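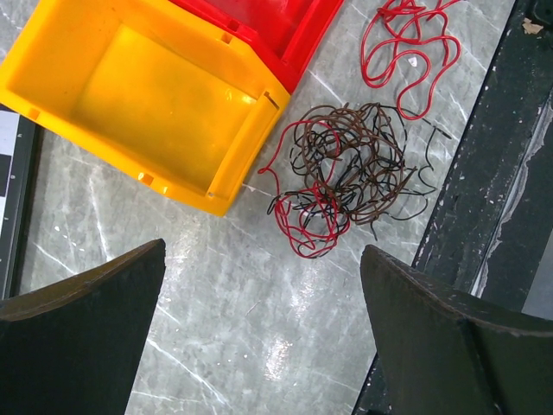 Page last changed in December | Question 342 | Viewed 309 times

Somix Community Help > Home and Workshop > Sorting and Storage

How do I untangle hookup wire that has knotted itself together, and how do I keep it from happening again?

Asked by a member in Bunden

Hello everyone, and thank you in advance for reading, I know I tend to go on a bit. I have a wire problem. Over the years I have ended up with a big heap of thin insulated wire, mostly offcuts from door chimes, model railroad signals and a few lamps I rewired for the church sale. I always meant to put the pieces away properly and what I did was drop them in a drawer. When I took the lot out last month it came up in one piece, like a bird's nest!

I have gotten as far as two piles. One is nearly all red and fairly loose, and that one doesn't scare me. The other is dark brown and black all wound around each other, and it has a red wire threaded through one corner of it that goes in and comes out I don't know how many times. Every time I pull on the red the whole nest gets tighter. I have the stackable plastic bins ready to go, a yellow one and a red one, and I was going to put red wire in the red bin and everything else in the yellow one, which seemed simple enough when I thought of it.

So I suppose I have three questions, if that's allowed:

Is there a right end to start from, or do you just pick at it until it gives?
Is it worth saving short bits? Some of mine are only as long as a finger.
Once it's sorted, how do you store it so it doesn't do this again? I don't want to buy a fancy spool rack, I have spent enough on bins.

I have looked at the older threads here but they're mostly about extension cords and Christmas lights, and this is much thinner stuff. It bends if you look at it. Solid core, most of it, with some stranded mixed in.

Thanks again, and sorry for the long post.

3 answers

Answer marked helpful by 12 members

Oh, I feel for you. I sorted my late aunt's sewing and radio room a couple of winters ago and there was a biscuit tin of wire in there that I still think about. Please don't throw yours out, it will come apart, and it's rather a pleasant job once you stop being cross with it. Put some music on and get a cup of something.

Start with the red one that's stuck in the dark pile. I know it's tempting to leave the awkward one until the end, but it's the only wire in there you can follow with your eyes. The browns and blacks all look alike once they cross, and you lose your place every few inches. With the red you always know where you are. So find one end of it, either one, and work from that end.

Now the part that took me a long time to learn: don't pull. When you pull on a tangle, every loop the wire passes through closes up a little. Push instead. Hold the wire close to where it goes under another strand, and feed it backward so the loop gets bigger. Once the loop is big enough to get a finger in, pass the loose end back through it. Then move along to the next crossing and do it again. It's slow for the first few and then all at once a whole section drops free and you feel like a genius.

Before you do any of that, though, fluff the pile. I mean it, just like you would with a salad. Put both hands under it, lift, spread your fingers and let it settle, and turn it over and do the same again. A lot of what looks like knots is only wires lying across each other, and anything that isn't really caught will slide out to the edge. Take those away as they come and lay them to one side. I'd guess a good third of my aunt's tin came out this way without my untying a thing.

Watch for the kinks as well. Solid core wire keeps whatever shape you give it, and a piece that has been folded over in a drawer will have a sharp corner in it somewhere. The corner acts like a little hook and catches on everything it passes.

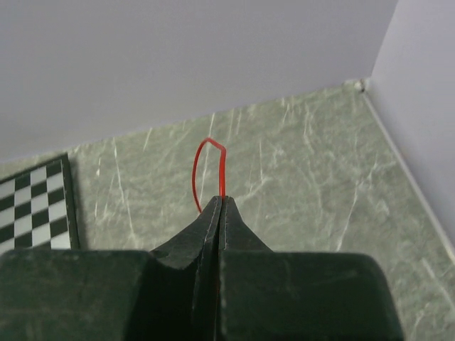 Thin red wire with a sharp bend at the top of the loop.

A tall, narrow loop like that one will snag on every neighbor it has if you try to drag it out of a pile. Open it first. Pinch the wire on either side of the bend and ease the two legs apart until the corner is a soft curve, and then it will travel. You don't need it perfectly straight at this stage. If you want it straight later, hold one end in a clothespin or a small vise and draw the wire between your thumb and a folded piece of cloth, several gentle passes, and don't go at it with pliers or you'll nick the insulation. If a bend has been worked back and forth many times I would cut there and have two shorter sound pieces. The copper inside gets brittle at that point and you can't see it from the outside.

As for your short bits, I keep anything longer than my hand. Shorter ones go in a jam jar, and when the jar is full I go through it and most of them go off to metal recycling. The ones I do keep from the jar are handy for jumpers, and for tying up tomato plants, to be truthful about where mine mostly end up.

For storing: wind each piece around three or four fingers, slip it off, and take the last bit of wire twice around the coil and tuck the end through. No ties, no tape, no spools. Tape goes gummy, and I've had rubber bands melt right onto the insulation. Coils that are closed on themselves like this can be dropped in a bin all together and they will not knit. It's the loose ends that do the mischief. The long pieces I wind around a toilet roll tube with a little slit cut in each end to hold the tails.

I did almost 100 little coils over one wet weekend and was sorry when I ran out!

Comment from the member who asked: This is wonderful, thank you so much. The fluffing worked better than I had any right to expect. I got the red one out before lunch. Will try the coils tonight.

Second answer

Cut it. Wire is cheap. I used to spend ages on this and then I priced a new roll. Keep the long ones, snip whatever is holding them, bin the rest.

Only thing I'd add is don't cut stranded without twisting the ends after or it frays and you get whiskers all over the bench.

Comment: I can see the sense in this but some of us like the untangling. Also please recycle it, don't put it in the trash. Most scrap places take small insulated wire, though you may have to bring a fair amount before they'll weigh it.

Third answer

I agree with nearly all of the long answer up top, so I'll stick to the part that hasn't been covered much, which is where you do the sorting. I run the tidy-up afternoons at the Stallilent, our little shared workshop over in Bhat, and we get wire by the bagful from people clearing out garages. It took us quite a few tries to find a setup where it doesn't get mixed up again halfway through.

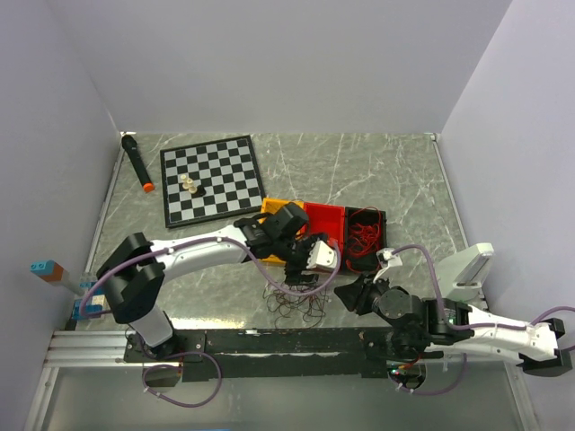 Sorting goes much better on a surface where you can push things around freely and nothing rolls away, and where everything you're sorting into is already standing in a line before you touch the first wire. We lay ours out first and only then tip out the bag. It's worth having the containers in different colors too, like the row of trays on the tabletop here, so your hand learns where each kind goes and you can stop reading labels. The walls on three sides are a nice thing to have as well -- springy offcuts like to leap, and a wall at the back of the table saves you a lot of crawling on the floor. If you haven't got one, a couple of cookie sheets propped up with books will do. And a board game can live in the corner of the same table quite happily, as the checkerboard does, though I would move my chess pieces before I let a tangle anywhere near them.

A few more things from our afternoons, in no special order.

Think again about sorting by color. It looks lovely, but next time you go looking for wire you'll most likely want a certain thickness, or you'll want solid for one job and stranded for another. What we do is a first pass by color, as that's quick and cheers everybody up, and then a second pass inside each color where solid goes to the left end of the tray and stranded to the right. With two bins you could do solid in one and stranded in the other and let the colors mix. You can tell them apart with a bend: solid stays bent and stranded flops back.

If you can't tell what thickness something is, don't use it for anything with house current. Keep it for low voltage or crafts. We have a separate tray for unknowns.

Stackable bins are great until you need the bottom one. Put the wire you use most on top. It sounds obvious, and I still got it wrong with my own bins at home and had to swap the whole stack.

Don't fill a bin more than halfway. Even nicely made coils start to catch when they're squashed together, and you end up rummaging, and rummaging is how you got the nest in the first place.

Work in good light. Brown and black are very hard to tell apart in the evening. I have wound brown onto black more than once and only noticed at breakfast.

And wash your hands afterward, old insulation can be a bit grimy and some of it is older than it looks.

Comment from the member who asked: I hadn't thought about solid and stranded at all. I've gone with solid in the yellow bin and stranded in the red, and labels on the front in case I forget. There is still a lump of black left that's about the size of an orange. I'm calling it a paperweight for now.

Comment: Leave it on the windowsill and do one strand with your morning coffee. It'll be gone in a couple of weeks.

Related questions
Best way to store short lengths of ribbon
Can I stack bins from two different makers?
Getting tape residue off lamp cord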